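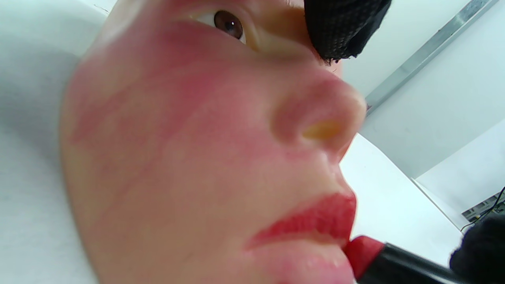
Lipstick application on a mannequin head, seen from the camera on the hand-held gripper tool.

1/ The Hasudden laboratory has begun a comparison of two hand-held gripper tools for close-contact work on the face. Notes from the first round follow. The comparison was proposed by Ursina Haslinger and is supervised by Urs Ruchti.

2/ The tools under comparison are the Girau, a parallel-jaw design with rigid fingers, and the Rüegg, which has compliant fingers and a slightly longer reach. Both carry their own camera. The intention is to select one design for the remainder of the Prurkudow project.

3/ Cosmetics were chosen as the test task for practical reasons. A lipstick bullet is soft and records excess force immediately. Its colour shows where contact was made, and the lip contour gives a clear boundary against which to judge the result.

4/ Camera placement has taken up more of our time than expected. From a low viewpoint beneath the chin, the eye and upper lip are reasonably sharp while the underside of the jaw is blurred by its closeness to the lens. The lipstick's contact with the corner of the lower lip remains in view.

5/ Rupert Rainer has asked that this low viewpoint be retained as one of the standard approaches. His argument is that a camera looking straight down on the face loses sight of the bullet behind its own tube at the moment of contact. We are inclined to agree, pending the second round.

6/ On edge accuracy: the red on the upper lip extends past the natural contour in places, and the edge is slightly uneven. The lower lip is only partly coloured at this point. Edge error will be scored separately from coverage, as a single combined mark was found to hide too much.

7/ The cheek is a different matter. The red-pink marks there are broad and patchy, heavier just below the eye and lighter lower down. Colour on a large curved area calls for steady pressure over a long stroke, and the scoring sheet for lips is of little use in assessing it. Minoru Aoki is drafting another.

8/ Glossy surfaces deserve a mention. The lipstick tube is black and cylindrical and carries a faint band of reflected light along its upper side. Cyrill Zürcher has recommended that lighting be held constant between sessions so that reflections of this sort do not favour one camera over the other.

9/ The white wall helps with exposure on the skin tones but is unkind to dark objects. With a black glove holding a black tube, detail in the fingers is easily lost. A mid-grey backdrop is on order and will be tried before any change is made to the camera settings.

10/ Early impressions of the grippers themselves. The Girau holds a narrow tube firmly and is predictable at the wrist, though operators report that it transmits every small tremor to the tip. The Rüegg is more forgiving on contact and correspondingly less exact at the lip line.

11/ The full programme calls for roughly 2,000 recorded strokes, with 200 set aside for independent scoring. Scorers will not be told which tool was used. Strokes abandoned partway will be kept in the set and labelled accordingly.

12/ A question received this week concerned whether a mannequin is an adequate stand-in. For force limits it is not, and no conclusion about comfort or safety will be drawn from this work. For viewpoint, reach and grip stability, we consider it suitable.

13/ Colleagues at other laboratories have asked about mounting drawings for the cameras. These will be released once the Rüegg bracket has been revised — the present version loosens after extended use and we would prefer that it not be copied.

14/ The second round is planned for October and will include brushes and sponge applicators as well as lipstick. Suggestions for additional tools of similar size are welcome in the replies and will be forwarded to Ursina Haslinger.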